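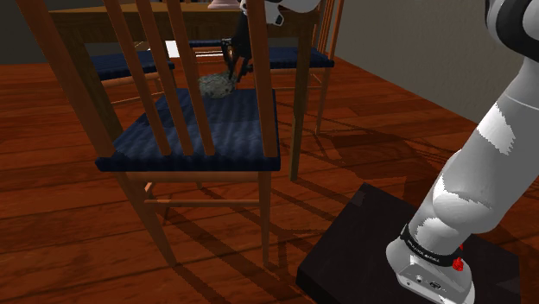 Home | Papers | Authors | Contact

3.2 What the households told us about rooftop solar

I'll admit I went into the Mirkovo interviews expecting people to talk about price. They did, a bit. Mostly, though, they wanted to talk about the feed-in rate and why it kept changing (twice in one February, according to one very cross retiree). Of the 177 households Zdenka Kolev and I surveyed, 42 had put off buying panels at least once, and uncertainty over the rate was the reason I heard most — well ahead of roof trouble or strata rules.

Figure 1. Seating at the dining table.

We'd sorted answers using the Gidar coding scheme, which I found fiddly for renters. Krešimir Vlachou suggested splitting "can't install" from "won't install", and that helped heaps. Renters in the first group were often the keenest people we spoke to! I'd like to go back to them with better questions about shared batteries, and section 4 has a first go at those.

Print this page | E-mail this paper

Related papers
Dafis: metering in small towns
Stougaard, Þ. — Wind leases and the family farm
Đorđević, V. — Who pays for the poles and wires?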